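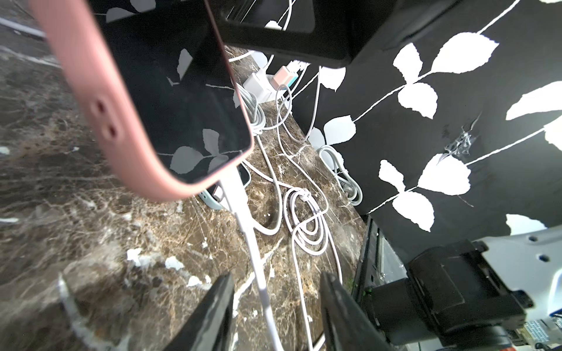 Jadwiga Kaczorowski asked last session whether the gripper should take hold of the plug or the cable, and why the manual for the Drovex unit does not settle it. Her own view was that gripping the cable is easier to demonstrate and harder to repeat.

She is right on both counts. The cable can be approached from many angles, so almost any demonstration ends with something between the fingers. The trouble comes afterward. A cable held far from its connector bends under load, and the connector then points wherever it likes. For graded work, grip as close to the connector as the fingers allow.

## Unit 4: Two-arm handling of cables

**Task.** Phones lie on the work surface, screen up. A charging cable is to be connected to a phone or removed from it, using both arms. One arm steadies the phone and the other handles the connector. Which arm does which is up to the team, but the choice stays fixed for the whole set of runs.

**Views.** Each policy receives a fixed view of the workspace and a close view from the gripper. The close view matters most in the last part of the insertion. The fixed view is needed to keep the arms from meeting over the phones.
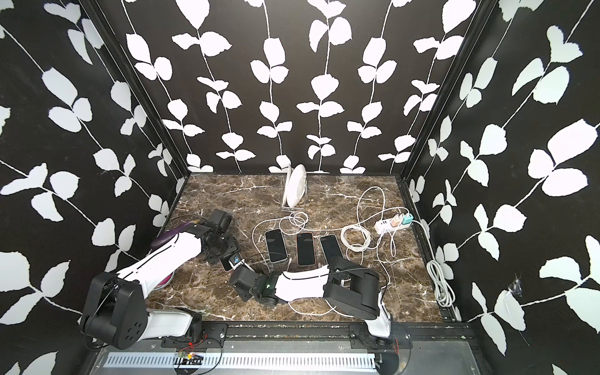
Arm contact is the most common cause of a void run. It tends to occur when both grippers work at the same end of a phone. Agree on a waiting position for the idle arm and return to it between steps - a gripper left hovering will end up in the path of the other one.

**Slack.** Loose cable is part of the task and should not be cleared away before a run. Coils may be moved by an arm during a run. They may not be moved by hand once recording has started.

**Recording.** Teams submit 16 demonstrations and may drop two before training, leaving 14. State in the log which were dropped and on what grounds. "Looked bad" is not accepted. Train for 2,000 steps with the settings in the Skuklow folder, then repeat with one setting changed.

**Report.** Give the result for each run as complete, partial or void. A connector that touches the port but is not seated counts as partial. Include the grip point used, measured from the end of the connector housing.

Reading for next time: Wróbel notes, section 4, on friction and finger angle. The Ferndale bench is closed for recalibration until October, so book the main one.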